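Wulten (garden robot)

Wulten is a home-built, two-armed garden robot, put together over several years in a shared workshop at Prarholm and still being added to whenever its builders find a free evening. It takes its name from the street the workshop used to stand on. It has never been sold, although the drawings have been passed round freely and at least one other robot, Hailu, was made from them with a good many changes along the way.

Background

The project began as a way of using up parts. Members of the workshop had a pair of secondhand arms left over from an earlier machine, a heap of battery packs, and a wish to make something that could potter about in a back garden and be helpful with the small jobs that are hard on the knees. The first version could do very little except roll across a lawn and stop - sometimes where it had been asked to. It was shown to visitors at the workshop's open day in August all the same, and was by most accounts the most popular thing there.

Construction

The base is a welded steel box on four wide wheels, chosen so as not to leave ruts in soft ground. The whole machine cost over 700 pounds in parts, a good share of which went on the motors in the shoulders. The arms are not a matched pair. The left one ends in a hand with fingers that curl, which suits things with a handle, while the right has a plain two-fingered gripper that is quicker to mend and much easier to clean. Sleeves were fitted over the forearm early on, after grass clippings found their way into a joint and took the better part of an afternoon to pick out again.

The control program, called Ureo, runs on a small computer inside the base. It was written from scratch and then, in the way of these things, written from scratch again. It is split into 11 parts, each looking after one job such as steering, gripping or keeping an eye on the battery, and any of them can be swapped without disturbing the rest.

Practice garden

Most of the work on Ureo is done in a simulated garden, which lets members try out new movements at home in the winter months when the real lawn is a bog. The garden is a simple one, with grass, trees and a slatted wooden fence, and it is kept plain so that it will run on an ordinary laptop.

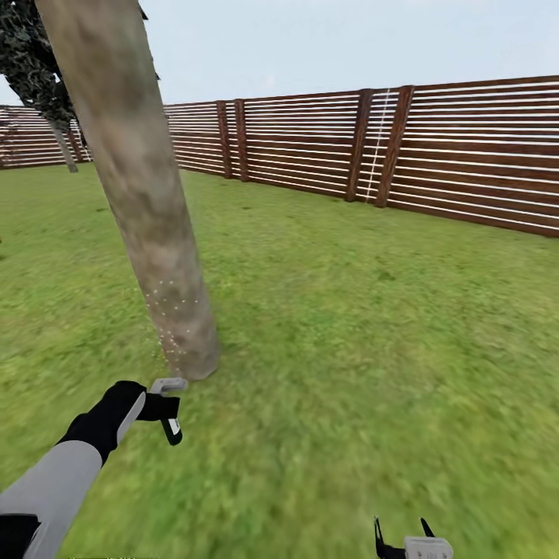
A new movement is normally tried 600 times in this way before it is allowed anywhere near the real arms, a rule brought in after an early and rather lively test that bent a wrist bracket. The simulated grass is perfectly flat, and builders are warned in the notes that real turf will tip the robot by a few degrees and spoil a careful reach. Ureo now adds a little wobble of its own to make up for this, and the results have carried over a good deal better.

Later changes

Version 821 of Ureo, dated 14 Jan 2025, brought a gentler grip and a slower approach to anything upright, tree trunks included. Work since then has gone mainly into the wheels, with a quieter set of gears on the bench at Prarholm and a rain cover half sewn.

See also

Hailu (garden robot)
Ureo (control program)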